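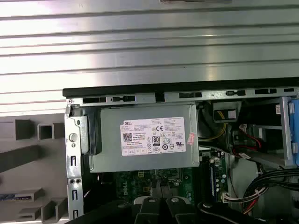

What part of an old office desktop is worth keeping?
The power supply, if the label is legible and the case wasn't built around it. Most of the rest has a resale value somewhere between a sandwich and a bus fare.

I came to that view slowly, after a winter of reading repair forums in which everybody saves everything. The advice is always the same. Never throw out a tower. Strip it, sort it, put the parts in bins, and one day you will be glad. I have bins. I have been glad twice.

Rosemarie Voß is more patient with the idea than I am. She runs the bench at Hamann, a secondhand parts shop that took in 1355 retired office machines last year, and she let me spend an afternoon there in December with a screwdriver and a poor attitude. She lays a tower on its side, opens it and goes to the label on the power supply before she touches a single connector.

"People want to start with the memory because it comes out easily," she told me. "Then they find out the thing they wanted was the box they couldn't get loose."

The label is dull reading and I recommend it anyway. A Dell unit carrying the 80 PLUS logo has met an efficiency mark, and that much is useful. It doesn't tell you how many hours the unit has run, or in whose dusty closet. Nor does it tell you whether the plugs will suit any board except the one it shipped with. Big makers have long liked their own connectors, and adapters are a market in themselves. Brisalero sells one for 5 dollars and Flinex sells what looks to me like the same one for more.

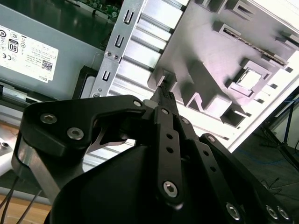

Certification marks and small print on the Dell power supply, still mounted in its case.

Then there is the green argument, which I would like to believe without reservation. Reusing a part beats shredding it. Fine. But a drawer full of power supplies that never go back into a computer is only slow trash, and I suspect there are a great many such drawers. Voß doesn't argue. Of every 100 units she pulls, she says, a fair number sit on the shelf until she gives up on them.

Tulitum, the sorting app she uses to log parts, calls this "dormant stock." I call it the bin under my desk.

I did take one home. She wrote the model number on a strip of tape and told me to have it tested before I plugged in anything I cared about. I haven't got to that yet.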